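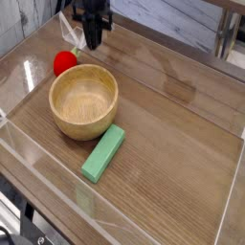 Bowl, red vegetable and green block inside the acrylic walls, gripper above.

How to run an honest pick-and-place test for a club project

Every season a student team tells me their arm "can sort objects." I have judged enough of these at the Durholm student meet to ask for the log sheet before I watch anything. Usually there isn't one. The steps below are the ones we now use in our own club, mostly thanks to Visitación Marín, who got tired of arguing with me.

What you need

An arm with a two-finger gripper, a bowl, a couple of small objects with different shapes, and low walls to keep things from rolling off the table. Clear acrylic works, but it throws reflections, and a vision model will happily find a second green block in the front panel if you let it. Paper and a pencil.

Step 1. Write the task down first

One sentence, before the arm moves. "Put the red vegetable in the bowl" is a task. "Interact with the objects" is a way to pass no matter what happens. If Kelechi can't read your sentence and score the run without asking you anything, rewrite it.

Step 2. Decide what counts

We score a success only if the object is in the bowl and the fingers have let go. Touching it, tipping it against the rim or pushing it closer all score zero. Teams hate this rule. I have yet to hear a good argument against it.

Step 3. Change the start every time

Move the bowl. Turn the block. Put the vegetable right up behind the rim, where the fingers have little room and part of it is hidden from the camera. If every run starts from the same layout, you are testing whether the arm can repeat a motion, and a cheap toy can do that.

Use 9 starting layouts, sketched on paper ahead of time, and run each one three times. Don't swap a layout out after you see the result. I mean this one.

Step 4. Hands off

Once the run starts, nobody nudges anything. A nudge ends the run and it goes down as a failure. Teodoro and I still disagree about whether a cable snag should count too - I say yes, it's your cable.

Step 5. Log all of it

Layout number, task sentence, result, and a few words on what went wrong. "Missed" is not enough. "Closed above the stem, came up empty" tells you where to look.

Step 6. Report the bad number

Put the full count on your poster, next to the video. One team last year advertised 2237 training runs in big type and had no test results at all. Training runs tell me how long you were in the lab. I'd take three failed layouts with decent notes over that.

Blank log sheets are in the club folder. Bring your own pencil.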